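Dec 14, 2021

Shrinkage and drape, muslin lots, continued.

Picked up where the July notes stop. Those were all on the old Husness cloth, and we have very little of that left, so the point this week is to find out whether the Canico lot can take over for the fitting samples without redrafting every pattern piece.

Cut squares from both lots, well in from the selvage, and marked them with the laundry pen on warp and weft. The blue pencil we used in July washed off two of the pieces and I had to throw those readings out. Pen held fine this time.

Wash was the normal cotton setting, no softener, then flat on the rack overnight. I did not iron before measuring. In July some pieces were pressed first and some weren't, and I can't tell from the sheet which were which. From now on: measure dry and unpressed, then press, then measure again, and write both down.

Canico, first wash: warp shrank 7 percent, weft 2 percent. Second wash moved it so little that I can't separate it from ruler error. Husness shrank less in the warp but kept creeping through the second and third wash, which explains the sleeve heads that came up short after the customer samples went back through laundry.

So Canico shrinks more but gets it over with. I prefer that. One prewash and it can be cut.

Drape is harder to put a number on. Hung both over the round stand and traced the shadow on paper. Canico falls in fewer, wider folds before washing and gets noticeably softer after. Tracings are clipped in the back of this book. The first Husness tracing is no good, the lamp got bumped.

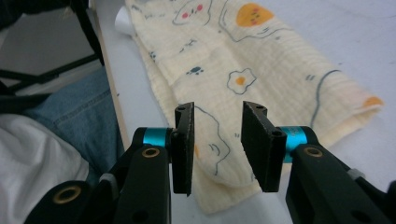
Cream muslin on the white table, crumpled.

Creasing: balled up a piece from each lot, left it under the weight for 11 minutes, let go and watched. Both hold a crease. Canico lets go of the small ones if you shake it, but the sharp folds stay until it's pressed with steam. Dry iron hardly touches them. For fitting samples this doesn't matter much. For anything that gets sent out, steam it and roll it on a tube, don't fold.

Grain is off on the Canico. Tore a strip across the width and it didn't come back square to the selvage. Pulling on the bias while damp fixed most of it. Worth doing on every length before cutting, and check the other bolts too, I only opened the one.

Ordering: Bosora lists the same weight under stock number 2336, but I don't know that it comes from the same mill. Ask for a cutting before anyone orders a bolt. Ibarra only sells the wider width and our table won't take it without folding.

To do:
Prewash the rest of the opened Canico bolt
Redo the Husness drape tracing with the lamp clamped
Bodice block in prewashed Canico, compare with the July one
New blade for the rotary cutter, it's skipping threads
Write the wash setting on the card by the machine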